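# wuston-parish-minutes

Print this page | E-mail this page

Transcribed minutes from the Wuston diocesan pastoral council, its parish councils, and the open listening meetings that fed into them. 3,884 passages, in English, each with a parish code, a meeting type and one topic label.

Version of January 20, 2024. Maintained by Idun Solberg and Mahsa Zarei.

## Read before use

The diocese has described these records as "the voice of the people in the pews." We would not go that far. Minutes are what a secretary chose to write down, later approved by the people whose remarks are in them. Arguments get shortened. In the Plarkthorpe files, a debate we know ran most of an evening takes up one line: "Discussion followed."

If you want to know what Catholics in Wuston think, this dataset will not tell you. It may tell you what their councils were willing to put on file.

## Where the text comes from

- 206 meetings, from parishes that answered our letter
- Typed minutes where they existed, handwritten ones keyed in by Oleksandra Ostapchuk
- No audio. Two parishes offered recordings and we turned them down for lack of consent from the people speaking

Parishes that did not answer are missing, and we suspect they are the ones with the least to report or the most to hide. We can't say which. 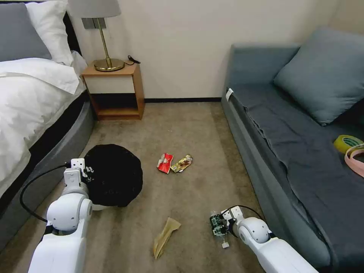 *White two-fingered gripper closed on the rim of a black fabric object, bedroom carpet.*

## Labels

Topics are: liturgy, money, buildings, schools, women's roles, youth, clergy assignments, other. Nasrin Pakzad and Fatemeh Zarei labeled 700 passages separately and agreed on nearly 80 percent. That figure flatters us. Most of the agreement is on money and buildings, where the wording leaves little doubt. On women's roles they split often, usually over whether a remark on altar servers belonged there or under liturgy. The remaining passages were labeled by one person each.

"Other" is too big. We know.

## Known problems

- Kirnness merged with a neighboring parish in June and its code changes partway through. `parish_id` was not corrected.
- Names of lay people were replaced with `[PERSON]`. Pastors' names were too, but a pastor is easy to identify from the parish, so treat that as a courtesy and no more.
- The Moradi sentiment scores shipped with the first version have been removed. They rated "Father thanked everyone for their patience" as strongly positive.

## Fields

`passage_id`, `parish_id`, `meeting_type`, `text`, `topic`, `labeler`

## Use

Free for research and teaching. Please don't publish rankings of parishes from it – we have seen one already, and it mostly measured how much each secretary liked to type.

Related items

- Wuston parish bulletins, scanned
- Notes on keying handwritten minutes
- Letter sent to parishes, with reply form

Contact: Mahsa Zarei, Wuston minutes project | Copyright the maintainers | Back to top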